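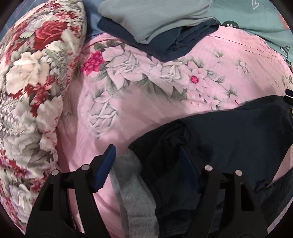

Raw materials review, textile print thickeners, December meeting. Started 14:00. Norbert Somogyi chaired, Ferenc Takács took notes. The main item was the proposal to switch the reactive print paste from our present sodium alginate to Folard, the modified guar offered by Szilágyi. Norbert said the supplier's talk of "all cotton furnishing work" is too broad for him, and that he wants it judged on florals of the busy kind, big red roses and cream peonies on a pale ground as on the pillow, with grey-green leaves running close up to them, where any bleed has nowhere to hide. Plain stripes were all Szilágyi had brought last time and he did not count them as evidence.

Plant > Process Chemicals > Meetings > Minutes

1. Previous minutes
Accepted with one correction. The alginate stock paste was made up in softened water, and the notes had said tap water. Ferenc pointed out that calcium will thicken or gel alginate, so the error matters to anyone trying to repeat the work.

2. Folard: supplier's claims
The data sheet says the powder hydrates fully in 14 minutes with a high-speed stirrer. Ferenc tried it on the bench and still had lumps when the time was up. Szilágyi replied that the powder must be sifted in slowly. Norbert asked why the sheet does not say so. No answer yet.

The sheet also says "does not react with dye." Norbert does not accept this as written. Guar carries hydroxyl groups that a reactive dye can attach to, and the modification is supposed to block enough of them. How many is enough was not stated. If dye fixes to the thickener, it is lost to the cloth and the hand comes out stiff after washing-off. He wants the degree of substitution in writing, with the test method.

3. Viscosity
Two drums were sampled. They came from the same lot and gave different readings at the same concentration and shear rate. Ferenc thinks the spindle may have been changed between readings and is not ready to blame the product. Norbert is not ready to excuse it. To be repeated at 25 °C, same spindle, same operator, paste rested overnight.

4. Ferkance defoamer
Offered by Graltholm as a companion product. The brochure promises "total foam control," a phrase nobody present could define. Ferenc noted that silicone defoamers can leave specks in the print if overdosed and asked whether Ferkance contains silicone. The brochure is silent. Not to go on the plant floor until Graltholm answers.

5. Cost
Szilágyi's comparison puts the two thickeners side by side by price per kilo of powder. Norbert called this no use at all — the figure needed is cost per kilo of finished paste at working viscosity, including urea and alkali. The saving may still be there. It has not been shown.

6. Trial
One small run agreed, on screen 44, bleached cotton, alginate and Folard pastes printed one after the other with the same dyes. Steaming and wash-off as normal. To be checked: edge sharpness, color yield, hand, and cleaning time for the screens. Ferenc asked for unlabeled swatches when it comes to judging. Agreed.

Actions
Ferenc: repeat viscosity, book screen 44.
Norbert: write to Szilágyi on substitution, and to Graltholm on silicone.
Both: no purchase order before the trial swatches have been washed and compared.

Closed 15:20. Next meeting after the trial.

Contact process chemicals office | Copyright, all rights reserved | Back to top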